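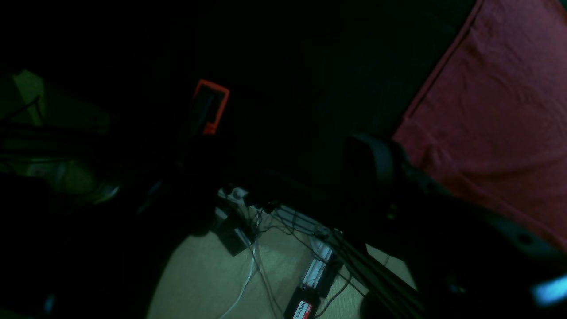

Jakley two-arm garment folding station

Last updated: August

Search products Search Clear Basket (0)

The Jakley is a bench-top folding station with two arms, sold to laundries, uniform hire firms and shops that get a lot of returns. We list it, we install it and we look after it. We also talk a fair number of people out of it, and this page is longer than the maker's own because the maker's own leaves out most of what we get asked on the phone.

If you want the short version: it folds T-shirts and other flat, soft, plain things. It is slower than a good folder and it does not get bored. Whether that is worth the money depends on your shifts, your mix of garments and who you have on the bench now. Please read the part about staff before you ring us.

What you get

Two arms with a parallel-jaw gripper on each, the base they stand on, a black work surface, a wrist camera for each arm, the control box and the software licence for the first year. Installation is two visits. The first is to set it up and the second, four weeks later, is to put right whatever people have done to it in the meantime. We charge for both and we don't discount the second one, as that is the visit that makes the difference.

You don't get a feeder. The maker's leaflet shows shirts arriving one by one from a chute, and the chute is a separate product from another firm which we have tried and don't stock. In every site we have fitted, a person puts the shirt on the surface. Bear that in mind when you see the word "unattended" anywhere.

What it does with a shirt

The station looks for the hem, takes a corner in each gripper, pulls the edge straight and then makes its folds from there. Getting hold of the two corners is the hard part. Once it has them the rest is quick and fairly tidy. If a sleeve has gone underneath or is lying twisted, it may fold it in as it is, so the finished shirt has a lump in it. The current software is meant to notice. In our own trials it noticed some of the time.

We ran 448 shirts through a station over several days before agreeing to sell it. They were plain cotton tees, mostly dark, from a customer's own stock, unsorted. 86 needed a person to step in, either to lay the shirt out again or to refold it at the end. The maker's sales people were unhappy with that figure and pointed out that their own test does better. Their own test uses new shirts laid flat by someone who knows what the machine likes. Ours had been through a tumble dryer.
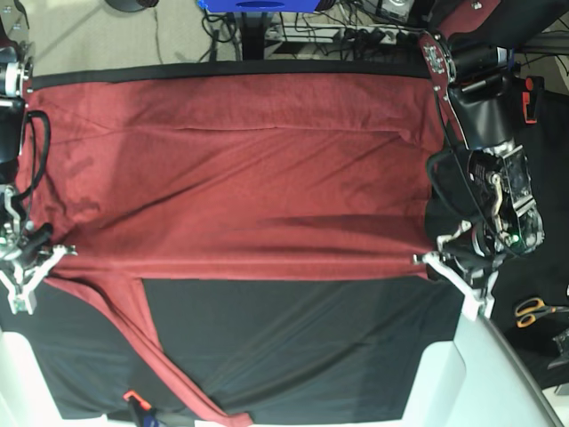
A straight hem is what you are paying for, so watch that moment if you come for a demonstration. If the edge is taut and both corners are properly in the fingers, the fold will nearly always be good enough to go on a shelf. If one corner is bunched, or the machine has taken a bit of sleeve and thinks it is hem, you'll see it carry on regardless. Ask to have that happen in front of you. Any dealer who can't show you a bad fold hasn't run the thing for very long.

What it will not do

Fitted sheets. Anything with a lining. Shirts with buttons, unless you are happy with them folded face down and checked afterwards. Hoodies are supposed to be coming in a later release and have been for as long as we have known the product. Black garments on the black surface are poor. There is a pale surface as an optional extra, and if more than a little of your work is black you should price that in from the start and be ready to swap the two over during the day, which takes a few minutes each time.

Space, power and floor

Allow more room than the drawing suggests. The arms swing out further than the base, and people need to get round both sides with a basket. Power is ordinary sockets, but there are several plugs to find a home for, and in our experience the cables are the first thing a site gets wrong. Don't run them where people walk. Don't let the supplies sit loose where a trolley will hit them. We sell a cable tray and we'd be just as pleased if you bought one elsewhere.

The surface should be level. Carpet is fine for a trial if the station can't rock, though for permanent use we would sooner see a hard floor. Keep scissors, tag guns and label rolls well outside the reach of the arms. The grippers are not strong enough to do much harm but they will happily pick up a thing that isn't a shirt.

What it changes for the people who work there

Here the leaflet says that staff are "freed for more valuable tasks". We have asked what these tasks are. At the three sites where we know the managers well, the answers were different enough that I'll give them one at a time.

Bedoya do hotel and restaurant linen with a small uniform side. They bought one station and put it on the uniform bench. Fredy Condori runs that bench and had four folders before and has four folders now. One of them stands at the station for part of the shift, laying out shirts and pulling the bad ones. He told us it was like having a new starter who never improves but never goes off sick. His folders take turns at it because no one wants a full day of it. Their complaint is the pace: by hand they could speed up before the van came and then ease off, and the station goes at one speed all day. The manager hadn't thought about that, and to be fair neither had we.

Tostedura is a coffee chain that washes its own staff shirts and aprons at a single site. The aprons were the reason they looked at the machine, and the aprons have ties, and the ties were a disaster. It does the shirts. Teófilo Llanos, who placed the order, says they would not buy it again at the same price but wouldn't give it back either. Their evening person used to stay on folding until almost 100 shirts were done. She now loads the station between other jobs and leaves at her proper time. Her hours on paper went down slightly as a result, and so did her pay, until she raised it and they put it back. We mention it because it was a real cost of buying the machine and it wasn't in anyone's spreadsheet, including the one we helped with.

Sidosgate handle clothing returns. They wanted to cut agency staff on a Sunday and they did cut them, then took some back in the spring. Edivaldo Guimarães, the shift lead there, had a good deal to say about being left alone with a machine that stops and waits. The fold itself he had no quarrel with. The stopping he did. When it can't find a corner it pauses and shows a light, and if you are at the far end of the room you don't see a light. We have since added a sounder to every station we fit. It is loud and some sites have put tape over it.

So the honest saving, where there is one, is in tired wrists and late finishes. We have yet to see it replace a whole person, and we would be wary of any business case that needs it to. If that is the case you've been asked to write, come and spend a morning with the machine before you send it in.

Talk to the bench first

We now ask that at least one person who folds for a living comes to the demonstration. Shahzad Yousafzai does our demonstrations and will not book one without it. Folders spot things that managers and engineers miss. One noticed within a minute that the finished shirts were coming off with the logo inside, which mattered a great deal to her customer and had got past everyone at our end.

Tell people what is going to happen to their hours before the crate arrives. If you don't know yet, say so. The wrist cameras look down at the work surface and their surroundings, so some of the room will be in view, and staff will ask who sees the pictures. On our installations they stay on the control box unless you switch on remote support. We leave it switched off and show the shift lead how to turn it on.

Upkeep

Wipe the finger pads daily, as lint builds up and the grip goes. Check the clips holding the surface, which work loose. Lint in the joints is slower to show and worse when it does. Trygve Bakke in our workshop services them and reckons the pads are the only part most sites will ever need to buy. He also says that if the arms start missing corners, nine times out of ten someone has moved the station and not told it. Recalibration takes a quarter of an hour and your own people can do it with the card we leave.

Software after the first year is a yearly charge. Without it the station goes on folding what it already folds. We think that is fair and had to argue for it.

Hire before you buy

We keep one station for hire by the month, with delivery and set-up included and half the hire knocked off the price if you go on to buy. More than a few have gone back, and we don't mind that. Use your own garments, in the state they really arrive in, and have someone write down each time a person has to step in. A tally on the wall is enough. Our 86 might be your 20 or your 200.

Prices are on application. They depend on the surface, the cable tray and how far we have to drive.

Contact us | Delivery | Returns | © All rights reserved | Back to top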